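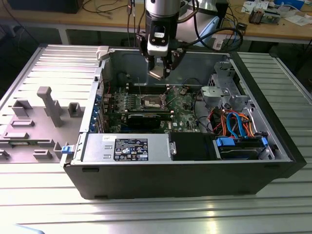 I've been at the refurb shop at Hinska long enough to remember when every desktop that came through the back door got opened, stripped and sorted by whoever was on shift, and your thumbs let you know about it that night. We've had the Nurnska bench arm since August, and a few people on the teardown forum asked me how it's going, so I figured I'd write the whole thing up properly. Fair warning, I'm a bench tech. I don't know what we paid for it and I can't tell you anything about the code inside. I can tell you what it's like to work next to one.

Quick background. We take in office machines, mostly black towers from places that replace everything at once, lots of Dells. They get wiped, pulled apart, and the pieces go to resale, spares or scrap. The shop bought the arm to do the boring part of the pulling apart: memory, drives, cards, the stuff that comes out the same way several dozen times in a row. You lay the tower on its side on the table, take the side panel off, tell the arm which layout it's looking at, and it comes in from above with the gripper.

The good stuff first! It is gentle. I expected a machine that would crunch things and I was ready to be smug about it. The fingers are narrow enough to get down between a card and the memory slots, and the thing has way more patience than I do at four in the afternoon. It doesn't yank. If something pushes back harder than it should, it stops and beeps and waits for a person (that beep, I'll get to the beep). In our first full month it went through 482 towers. The month after that it was 471, with a shutdown in the middle for a bad cable, so pretty steady.

My hands are better. I want to put that near the top because it's the thing I'd want to know if I were reading this. I used to do clips and latches all day, those little plastic ones that hold drives in, and I had a sore spot at the base of my right thumb that I'd just decided was part of me now. It's mostly gone. Two of the other techs said the same thing without me asking.

Now the less good stuff. It wants everything to be where it was last time. A slim case is one layout, a full tower is another, and the same model from a different year can have a drive bay turned sideways or a plastic shroud that's a bit taller, and then you're teaching it again. Nurnska says new layouts take a few minutes. That's fair if you've done it before and nobody's talking to you. My first one took most of a morning, and I had to redo it after lunch because I'd set the height off a case that was sitting on a screw.

Loose cables are the other big one. Power supply leads especially, since they spring up the second the lid is off and lie across whatever the arm is trying to reach. A person just pushes them out of the way with a knuckle and doesn't even notice doing it. The arm stops and beeps. So now part of my job is tucking cables before I hand over a tower, which is a funny little task that didn't exist a year ago, and I've gotten weirdly good at it.

It also can't do processors, at least not in a way I'd trust. The lever part it can sort of manage on the sockets we see, but lifting the chip is still us. Same with anything glued, anything stripped, and any machine that's been worked on before by somebody with strong opinions and no screwdriver.

About the beep. It's one tone, it's loud, and it's the same tone for "I finished" and "I'm stuck." I've complained about this to everybody who will stand still. You can change the volume from the settings page, but you can't change the sound, and after a few hours you stop hearing it, and then the arm has been sitting there stuck for ten minutes while you're happily sorting memory with your back to it. There's a light too, but it's on the far side from where I stand. If Nurnska reads reviews: two sounds, please, that's all I want.

We did look at others. Irham makes one that comes with its own enclosure, and it's a nice looking setup, but you lose the open table and I like being able to walk around a case. A shop I used to work for has a Hirano arm and they swear by it. I got to play with that one for an afternoon and it's definitely quicker, but the gripper is chunkier and I couldn't see it getting in next to the heatsinks on the boards we do. For what we do, I think we got the right one. If you're handling whole drives and nothing smaller I'd look hard at the Hirano.

What it changed for the people is harder to put in a review, but I think it matters more than the speed. No one got let go, which was the question everybody had and only one person was brave enough to ask in the meeting. What did happen is that the bench jobs split. There used to be one job and everybody did all of it. Now somebody preps, somebody minds the arm, and the rest of us test and grade. Testing is more interesting and I've learned a ton. Minding the arm is dull. You're waiting on a machine, you can't really start anything else, and the time drags in a way it never did when I was the one doing the pulling. We tried leaving one person on it all day and that was a mistake, he was miserable. We swap at lunch now and it's much better.

The other thing is talking. We used to all stand around the same long bench and gab while we worked. With the arm in, there's a line on the floor you don't cross while it's moving, and it sits right in the middle of where we used to stand. So it's quieter. Some folks like that. I miss it a bit.

One more practical note: the tray that parts get set down in is too small. We had 209 memory sticks come through in one shift and I was emptying that tray constantly. We swapped in a deeper bin from the kitchen store and had to teach it the new drop height, no big deal, but it should come with a bigger one.

Would I buy it again? It wasn't my money, but yeah, I'd vote for it. Four stars from me. I'm holding back the fifth until they fix the beep. If you run mixed batches with lots of odd models, ask for a trial first and bring your ugliest cases, the ones with all the brackets. They let us do 2 weeks before we signed anything, and the second week told us a lot more than the first, mostly because by then we'd stopped picking out easy ones for it.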